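Notes for the evening talk, Jan 24, 2024
Title on the first slide: **Can it tidy the attic yet?**

Speak slowly at the beginning. Last time I was finished with the first part before the people at the back had sat down.

## Opening

- Good evening, and thank you to Aqeel Awan for the invitation.
- Ask the room: which chore would you give away first? Wait for answers. In my experience laundry comes first, then dishes, then "everything on the floor in my son's room."
- The question of the talk is simple. Can a machine do such a chore today, in a home which was not prepared for it?
- My short answer is: some pieces of the chore, yes. The whole chore, mostly no. I will spend the rest of the time on the difference between these two.

## What we did at Edden

We chose 13 chores in July. All of them are small: bring an item to the table, put things in an open box, clear one end of a table. We tried them first in simulation, and I want to be clear that tonight I speak mainly about simulation. The attic room you will see is computer-made. It has a window, a table, a bed-like thing with planks, and the sloped walls that all of us hit our heads on.

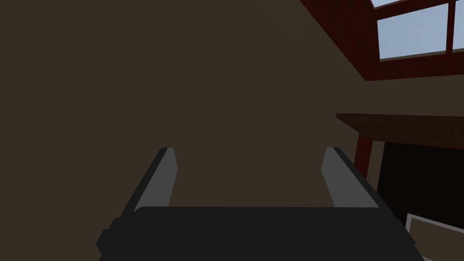

Before the robot can pick up anything, it must come to the right place and look in the right direction. When I explained our project to my mother, she thought that the hand is the difficult part. I thought the same for a long time. But a person who looks for the scissors turns the head, bends down, moves a chair with the foot, and does not remember later that she did it. For our program each of these is a separate decision, and each can go wrong.

(Pause here. Drink water.)

We logged 1,921 attempts in total. Please do not put this number on a slide alone, as I did at the Wodance meeting. People took it for successes. An attempt is only an attempt, also when the arm stops after a moment and waits.

What went wrong most often, in my own order:

- The object was in the room and the camera was turned to a wall.
- The gripper arrived well, but from a direction in which it could not close.
- The object was taken and then put down too close to another one.
- The program said "done" too early. This one annoys me the most.

The fourth point needs an example. Clearing a table has no natural end. Is it clear when it is empty, or when the things are in a neat pile? In my family we do not agree on this, so I cannot blame the software very much. We had to write the end condition by hand for every chore, and we rewrote it for two of them.

## The table chore

Go to the next slide. Say that small objects of different shapes are harder than equal ones. A flat box wants one kind of grip, and a thing with branches or prongs wants another. A person changes the grip without thinking. Also mention the height: the arm must reach over the near edge and stay just above the top without pushing the table. 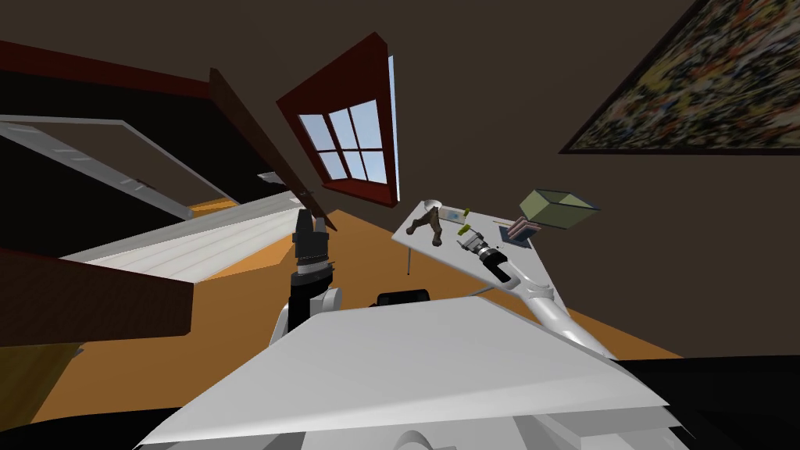 Natália Mikuš asked at the rehearsal why we do not simply try this in a real kitchen, where a thing that falls down makes a noise and everybody learns something. She said that she has seen too many good results from rooms in which no one lives. She would believe one ordinary evening, with crumbs and a dog, more than a whole season of logs.

I agree with half of it. My answer, if the question comes again tonight:

- In a real kitchen we could not have repeated the same start position again and again. For comparing two versions of the program we need this.
- But simulated contact is too polite. Our simulated boxes do not bend when they are squeezed, and real cardboard does.
- So a good result in simulation gives us permission to try at home. It does not tell us how the trial will end.

## Shop floor, short

- People from Stasiv will probably be in the audience. Their parts come in known sizes and stay where a fixture holds them.
- A shop can be changed for the machine. One can paint a line or move a shelf. My grandmother's kitchen cannot be changed, and I have tried.
- For this reason I expect that sorting and loading will come earlier than tidying. I give no year.

## Last slide

Repeat the question from the beginning and ask who would now give away a different chore. Take the first question from the left side, they were forgotten last time. The contact for the Clerer workshop is on the handout, and copies are on the chair next to the door.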